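Filed under: Workshop & Small Business > Kit and Costs
Started by penley_packs, March

We pack fruit pots for cafés and Flelto have quoted us 3000 a head for two gripper arms, plus 200 a month for "support". The boss is keen. I'm not. Has anyone run soft fruit through these and seen the sums add up?

undlow_rich
Depends on the fruit. Whole satsumas are easy money. Peeled segments are where the quote falls apart – thin skin, awkward curve, and no two the same.

penley_packs
Segments are most of what we do. Their rep kept steering me back to whole fruit, which tells me something.

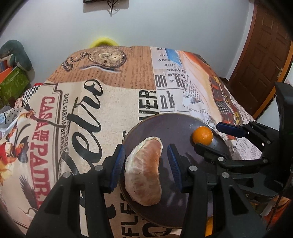

He also said the ribbed pads last "ages". I asked for that in writing and got a brochure. At 17 a pair I'd like to know whether ages means a year or a fortnight.

gantrygoat
Bit harsh. We've had Majumder grippers for nearly 4 years and the pads are the cheapest thing on them. Pivot pins cost us more.

undlow_rich
On what, though? You do boxed soap.

gantrygoat
Fair, but a pin is a pin. Juice won't help it, I'll give you that. Ask what a washdown does to the warranty.

penley_packs
Asked. "Subject to review." So the boss gets a no from me until they'll lend us a pair for a month, with our segments and our own staff on them.

undlow_rich
Get the 200 waived while you're at it. You're the one doing the testing.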